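TEXTILES IN EVERYDAY USE
Unit 4 handout: Reading a fabric before you buy or cut it
Instructor: Annag Cairns
Lab assistant: Gillespie Swanson

Read this before the lab session on Tue 19 July. Bring a hand lens, a ruler and one old garment you do not mind cutting.

1. Fiber, yarn, fabric

Keep these three words apart in your notes. Fiber is the raw material, such as cotton, wool or polyester. Yarn is fiber that has been spun or drawn into a strand. Fabric is what you get when yarn is woven, knitted or pressed together. Cotton is a fiber and denim is a fabric. "Cotton" on a label tells you nothing about how the cloth was made.

2. Woven or knitted

Woven cloth has two sets of yarns crossing at right angles. The lengthwise set is the warp and the crosswise set is the weft. Woven cloth stretches very little along either one, and more on the diagonal, which is called the bias.

Knitted cloth is made of loops. It stretches in most directions and curls at a cut edge. Most T-shirts and socks are knits. To tell the two apart, pull a single yarn from a cut edge. A straight yarn suggests a weave. A kinked yarn that leaves a ladder suggests a knit.

3. Surface texture

Texture can come from the yarn, from the structure, or from finishing. A waffle surface comes from the structure: longer and shorter yarn floats build small raised squares with hollows between them. The hollows hold air and give the cloth more surface to take up water, so it is used for towels and warm underlayers. Mesh has real openings and lets air through.

Dark cloth is harder to read than pale cloth. Turn it toward a window and look along the surface at a low angle.

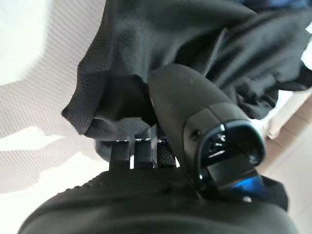
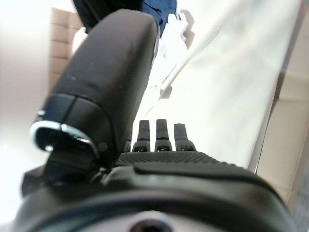
4. Drape

Drape is the way a fabric hangs under its own weight. It depends on weight, stiffness of the fiber, and how tightly the yarns are packed. A soft fabric falls in many small folds. A stiff one falls in a few wide ones. In the lab we will lay a circle of each sample over a smaller disk and trace the outline of its shadow. Use the same disk for every sample or your tracings cannot be compared.

5. Weight

Fabric weight is given in grams per square meter. Our heaviest sample, the Tivdale coating, is listed at 300. The lightest, Umia lining, is listed at 71. Weight alone does not tell you how warm a fabric is. A fluffy knit may be warmer than a dense weave of the same weight.

6. Hems and edges

Look at the inside of the hem on your own garment. Note whether the edge is folded once or twice, and how long the stitches are. A knit needs a stitch that can stretch with it.

For the lab report

Hand in your drape tracings and 2 pages of notes. Name each sample by its card (Fludard, MacBrayne, Tivdale, Umia). Reports go in the tray outside Room 71. The next handout covers dyes and washing.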